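The robot that might wipe your microwave

By Traian Surdu

Benvinda Ramalho has spent 3689 euros of her own money teaching a machine to do housework, and so far it can't. She says this quite cheerfully. The project is called Altimside, it lives in a shared workshop in Gouveia, and it began in May with a secondhand robot arm and a lot of optimism.

I came with less of the second. I have been shown household robots before, usually by people who want a deposit, and they tend to fold one towel very slowly while everybody claps.

Ramalho at least isn't selling anything. Her idea is to collect the movements first and worry about the arm later. A person does the chore with a gripper in each hand, software follows the patterned cubes they are mounted on, and the recordings become lessons. This month's chore is cleaning a microwave with a cloth. She wants 600 goes at it before she trains anything. She has 40.
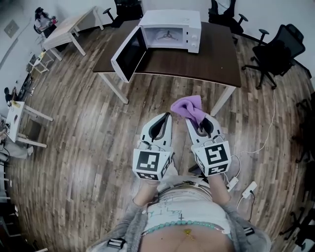 Holding the things is harder than it sounds. I tried for ten minutes and my wrists complained for the rest of the day. You lose all feeling in your fingertips, so a job you could do half asleep becomes a matter of squinting and guessing. Florêncio Peixoto, who printed the plastic fingers, is on his fourth version and doesn't much like that one either -- the pads keep peeling.

My real doubt is about what comes next. A kitchen has more than 300 objects in it, and every one of them gets moved. Will a machine raised on one microwave cope with another, or with last night's soup baked onto the ceiling of it? Ramalho thinks it might. Peixoto changed the subject.

They plan to put the arm to work once the recordings are done. I've asked to be there, and I'll be bringing my own soup.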